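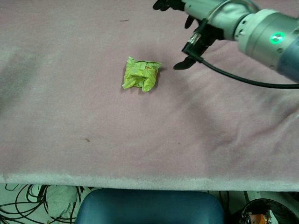

Where the phone testing is up to

Hi Monique,

Second update on the old handset project, and it's a happier one than the last. We've now got 80 phones on the shelf at Prundgate, up from the 23 we started with, and all but six of them will boot. Fongchan has been a wizard with the swollen batteries (he swaps them outside, on the concrete, with the sand bucket next to him, so please stop worrying!).

The battery rundown tests are finished for the first two groups. We play the same video on a loop at half brightness, flight mode on, and log the time until the phone shuts itself off. I'd expected the older ones to be hopeless and a few really were, but a couple of the small-screen models with fresh cells outlasted phones five years younger. Mathis reckons it's mostly the screens. I think he's right, but I'd like to see the third group before we put that in print.

App launch times

Slower going. Half the apps on our original list won't install on the older software any more, so Noémie and I cut it back to the ones that came with the phone, plus a browser. It makes for a duller chart but at least every handset gets the same job. We've logged 315 launches so far and I'm doing each one three times, which is why my emails have been so short lately.

Money

We've spent $3,350 of the grant. Most of that went on replacement batteries from Huet, then the charging rack, then a box of the old wide connectors that I paid too much for because I was impatient. Pekau sent us the wrong adhesive strips twice and have refunded both lots. Nothing left to buy except a second power meter, and Heidrun may be able to lend us hers.

What's behind

The camera comparison. I wanted it done by now and it isn't started. We lost the good light box when Prorkivine needed it back, and the cheap one flickers on anything that shoots slow motion. I'd like to push this part to August if you're okay with that. The write-up for batteries and launch times can go ahead without it.

Could you let me know about the August date, and whether you want the raw spreadsheets now or at the end? They're a bit of a mess, colour coding and all, but you're welcome to them.

Cheers, and thanks again for the patience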